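Pre-session checklist, block transfer trials, cell 2
Method: repeated pick-and-place with randomised starts, wrist and fixed views recorded together
Checked by: Elīna Jaunzems. Comments by: Darius Kütt

1. Paper surface and grid
Tape lines intact, no lifted ends. Creases in the paper are acceptable if they do not cross a tape line.
Comment: passed. One seam to be watched, no action yet.

2. Wrist view
Both fingertips must appear in the picture, along with the tray and enough of the box to see the blocks. Clean the lens before checking.
Comment: passed. Glare on the tray floor is within what the method allows. Blocks apart from each other and clear of the walls.

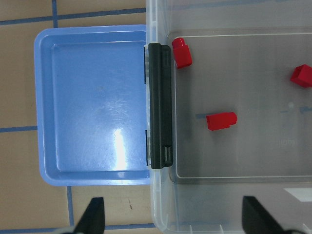

Why are the start positions randomised at all?
With fixed starts the policy learned one path and repeated it. In the July set, success fell to 9 out of 16 once the box was moved by a single square, so position is now drawn afresh for each episode.

3. Box placement
Position drawn from the list, entered in the log before the episode starts. If a draw puts the box out of reach, strike it through and take the next one — do not adjust by hand.
Comment: two draws struck through, both logged.

4. Arm and cabling
Mounting plate bolts tight. Gripper cable has slack at the wrist and does not catch on the box at low height. Check again with the gripper down near the paper.
Comment: passed. Cable loop should be looked at once more after any change of lid position.

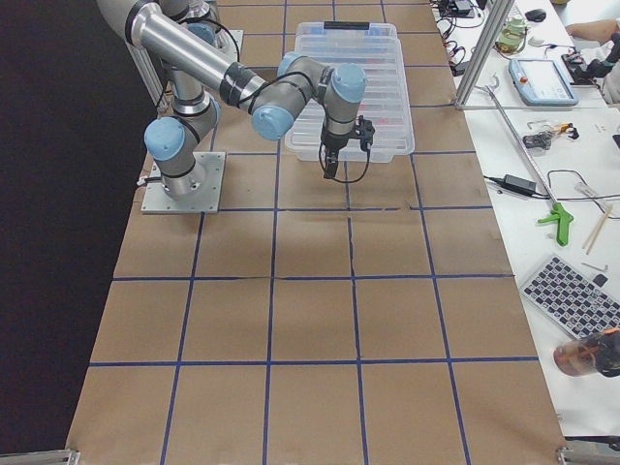
5. Side table
Tools and loose items stay off the brown surface. Teach pendant within reach of the operator, emergency stop uncovered.
Comment: passed with a remark. The side table is cluttered and the pendant needs more clear space round it. Parveen Ekanayake to tidy before the next block of trials.

6. Recording
Both views start on the same trigger. Discard any episode with a gap in either stream.
Comment: 2395 episodes kept so far. Discards are listed separately with the reason code.

7. Open points
Lid-on episodes are not to be pooled with lid-off episodes in the results table. Sarmīte Grīnberga to confirm the split before the figures are redrawn.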